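### 4.2 Signs and labels on shared washing machines

Shared laundries leave most of the explaining to the machine itself. Of the 60 laundries we visited in Grarnden and Cuvine, 28 had no member of staff present at any time of day, and users relied on whatever was printed on or stuck to the front panel. We recorded each label by its place on the machine and by its purpose: price, payment, machine number, detergent or safety.

Detergent caused the most difficulty. Where a machine doses automatically, a user who adds powder from home may get too much foam and a longer rinse. In the 315 short interviews, people often said they had brought their own detergent out of habit and had read the notice only after loading. Several at the Tennant site had taken the notice to be about bleach.

Machine numbers were less of a problem. Users looked for the number first, usually before opening the door, and used it to match the machine to the payment page on their phone. Large numerals set low on the front were found faster than small ones on the control panel.

Figure 3 shows a typical arrangement. The dosing notice and its crossed-out bottle are next to the controls, with the machine number on a separate label underneath. The QR code is on the other side of the panel, so the user has to look across the buttons to go from one to the other. 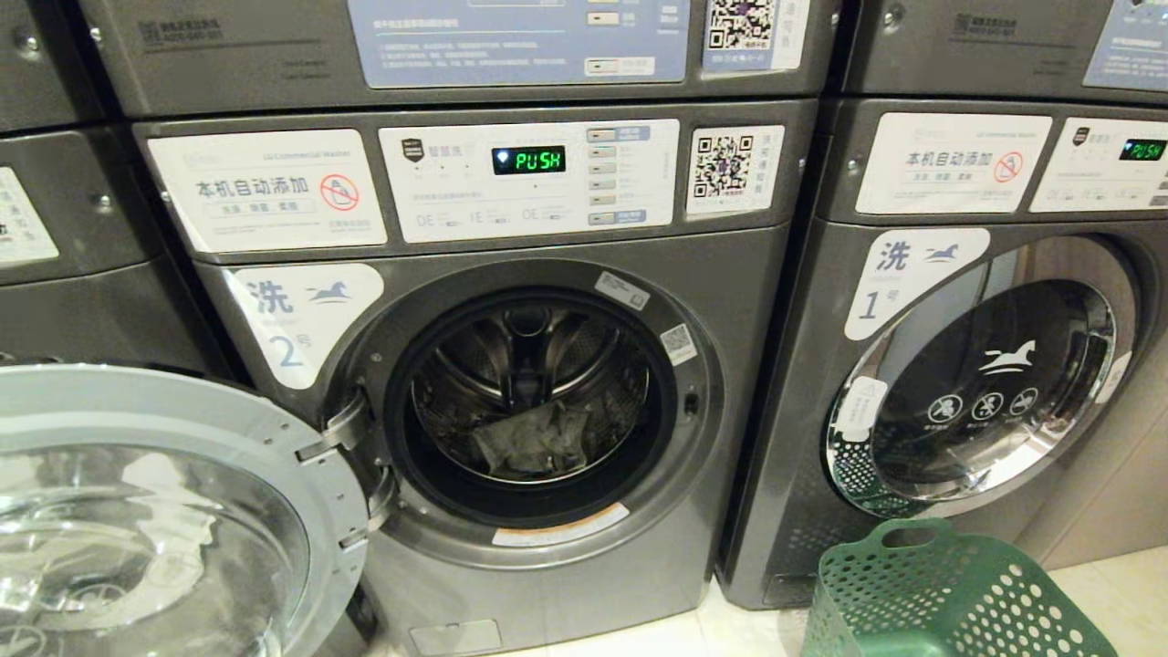
**Figure 3.** Front-loading washer no. 2, door open, with the automatic dosing notice to the left of the control panel and a QR code to the right.

At the Zalari laundries the number and the code were printed on one label. Users there asked fewer questions about payment, although the notice on detergent was still missed.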